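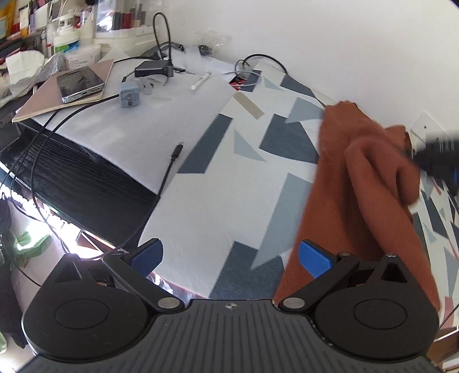
I went along to the Tamham open day mainly for the Emau, the hand-held gripper they've been talking up since November, and I ended up staying a lot longer than I'd planned to. If you've not come across one, it's a gripper you hold and work yourself, so you do the job with its fingers instead of your own, and the recording goes off to teach a robot arm later on. The one they handed me is black with a ribbed body, and the two bent fingers end in blue textured pads which I liked straight away. You come at the job from behind those pads the whole time, so picking up something like a rust-orange knitted garment from over a bed feels a bit like fishing with very big tweezers!

The day was set up as a string of ordinary household jobs, and you could have a go at whichever you fancied. Noman Lodhi was looking after the clothes one and he was very patient with me (I dropped a sleeve more times than I'd like to admit). His advice was to slow right down, open the fingers wide well before you get there, and let the fabric hang so that you only ever go for one edge. I did much better after that. Knitwear is a joy because the pads bite into it. Thin shiny stuff is another story, and I gave up on a silk scarf completely.

Then there was tidying up cables, which I thought would be easy and was quite wrong about. A thick charger lead is fine. A thin one lying flat on a soft cover wants to slide under the tips, and I had to pinch up a bit of the cover along with it. Piroska Bakos, who had driven over from Indum with a bag of their own samples, had the same trouble, so I didn't feel too bad.

What I liked: the grip closes smoothly, the pads are really good, and my daughter picked it up in a minute flat. She's 11 and now wants one for her bedroom floor. I also liked being able to see both fingertips properly while I worked, as on the older Thongdee model I was forever tilting my head to find out where they'd gone.

What I didn't like so much: my wrist was tired after 13 goes, and I can't imagine doing a whole afternoon of it without a proper rest. Marleny Pacheco on the front desk told me a lighter handle is on the way - no date for it yet, though. I'd also have loved a smaller size, as the fingers feel rather large for coins and buttons.

Price came up, of course. They're not selling singly at the moment, only lending to groups, so this is a review of something you can't go out and buy, sorry! You can put your name down for a try-out at the next open day, and I'd say do it. Parking is round the back and the tea was free.

Four stars from me, and I'll be going back for the lighter handle.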